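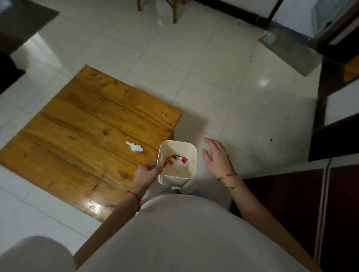 The open day at Jirnham starts with trash. Not the shiny stuff, no arm waving at the kids by the door, just somebody clearing up some trash with a camera at head height. Cream plastic bin next to a wooden table, red wrapper and torn red scraps in the bottom, a bit of white paper still up on the tabletop. "That bit of paper is the whole job," says the woman running the chore side of the lab, who has the software lead with her and about two minutes before the next group. She would rather not be named, and neither would he. Fine by me. They talk fast and finish each other's sentences.

So why bins? "Because people hate doing it, and robots are bad at it," she says. Cups are easy now, she says. A cup is a cup. A torn wrapper is a different shape every time you pick it up, and thin, and it sticks to things. "We had a lot of cup data. Too much. Then we asked people what they'd want a home robot to do and it was wipe, sweep, empty."

He jumps in on the hands. What the camera gets is a person's two hands doing a thing at normal speed, left one steadying the bin by the rim, right one free for whatever comes next. "You'd be surprised how much work the holding hand does. Everybody watches the grabbing hand." The early version of their software ignored the holding hand too. Bins went over. He has video, wouldn't show me.

The demo itself runs on the Kanico, a two-armed machine on a wheeled base that the lab has had since September. Visitors drop paper on a table, the Kanico picks it up and drops it in a bin. Five pieces a go. When I watched the first round it got all of them, slowly. Second round it pinched a scrap, lifted, and the scrap stayed put on the table. It went to the bin anyway, opened its fingers over nothing, came back. The kids loved that one.

"It doesn't know it missed," he says. "That's the honest answer. It has a guess from the finger gap, but paper is so thin the gap looks closed either way." They are trying a second look from the wrist camera before it moves off. Adds time. She thinks people will put up with slow if it dosen't miss. He isn't so sure – "my mother would have cleaned the room by then."

On numbers. They have 3625 recordings of people tidying, done in ordinary rooms, ordinary furniture. Of the test runs last month, 84 percent ended with the table clear. I asked what the rest looked like. "Mostly paper on the floor," she says. Some were the bin sliding away because nothing was holding it. One was a tabletop with dark knots in the wood, and the machine kept going for a knot like it was a crumb. They laughed about that for a week, then went and got more recordings on wood.

The Henditz gripper came up a lot. It's the softer of the 2 they use, rubbery tips, good on wrappers, and it wears out. The other is the Butt, plain hard fingers, stronger, useless on a flat sheet unless there's a crease to catch. Visitors could squeeze both at the side bench. I liked the Henditz. He prefers the Butt because he can fix it himself with a screwdriver.

Would they have one at home? She says yes, now, for the kitchen table only, and she'd stay in the room. He says not with his cat.

Do people mind being recorded doing chores? "They forget after a minute," she says. "First minute everyone is very tidy. Then they get normal, and normal is what we're after." Anyone taking part can ask for a recording to be deleted, and a few have. She wants more left-handed people if any are reading, and more kitchens. Small ones especially, where there's no space to put the bin down.

Then the next group came in and somebody's kid had already thrown a whole napkin on the table, unfolded. The Kanico took three tries at it. Last demo was at four, I missed it, had a train to cach.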